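3. Plain language in household service contracts

3.1 The problem of the everyday noun

Lawyers have spent a great deal of effort on the difficult words in consumer contracts, and readers are better off for it. Far less has been written on the easy ones. A tenant or a home-care client who meets "indemnify" knows at once that help is needed. The same person reads "table", "contents" or "surface" without a pause, signs, and learns only when a claim is refused that the other side read the word differently. We find this a wonderfully rich area, and one in which a small change in drafting can save months of correspondence.

Our material is a set of 1067 written complaints about household services — cleaning, catering at home, furniture hire and short-term care — passed to us with names removed by the advice service at Jurano. Each complaint came with the contract in force when it was made. We read every contract alongside its complaint and marked the word or phrase on which the two sides parted company. Laurențiu Pascu, who handled the first reading, also noted whether the disputed word was defined anywhere in the document. Very often it was not, and where a definition did exist it tended to sit in a schedule that the client had never been sent.

The disputes fell into seven groups, which we set out in full in section 4. The two that concern us here are disputes about what an item is part of, and disputes about who had charge of it. Both look like questions of fact. In practice they were nearly always questions of wording, and courts asked to settle them have had to do a surprising amount of work with very short sentences. 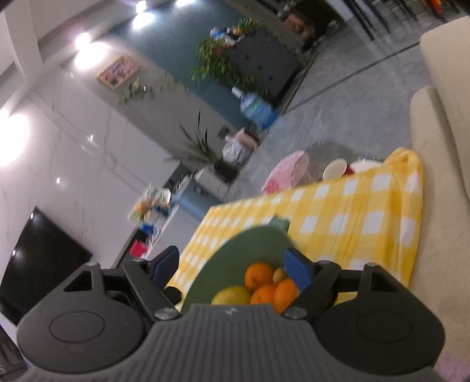

Figure 3. Household items at a domestic table.

Contract terms on "furniture and furnishings" show the difficulty nicely. The Hilero standard form promises to make good "damage to furniture", and says nothing of what lies on top of it. Is a cloth spread over a table part of the table? Most of us would say no, yet a client whose table is stained through its covering may reasonably feel that the two were hired as one thing. The bowl of oranges and lemon on the gingham cloth in Figure 3 takes us one step further along, for the fruit is plainly not furniture, the bowl is arguably a furnishing, and the cloth could be argued either way. A tribunal using the ordinary meaning of the words might draw the line in any of these places without being obviously wrong. The older Kisska form is clearer: it lists "tables, seating, coverings and vessels, but not food", and we found it at the centre of far fewer quarrels about scope.

It is tempting to answer that longer lists are the cure. We were keen on this idea ourselves at the start! The trouble is that a list invites the argument that whatever was left out was left out on purpose. One hire contract named cushions and rugs but forgot curtains, and the firm then relied on that gap with great energy. A general phrase followed by a few instances, with a clear statement that the instances do not limit the phrase, held up much better in our reading. It is also shorter, so clients are more likely to get to the end of it.

3.2 Charge, care and keeping

The second group turns on words such as "in our care". The Akpalu agreement says that the firm answers for goods "while in our care", and its staff handbook treats that period as ending when the worker leaves the room. Clients took it to run until the worker had left the house. Neither reading is silly. Where a claim depended on the gap between the two, the outcome seems to have rested mainly on which side had kept notes.

We suggest that the period be tied to an event both sides can observe, such as the client's signature on leaving. A rule of this kind can be stated in 25 words or fewer, and we give a model clause in the appendix. We tried three versions of it on readers with no legal training during November, and the shortest one gave rise to the fewest questions. Several readers wanted to know what would happen if the client was out when the work ended, a point that had escaped us entirely and that the final version now covers.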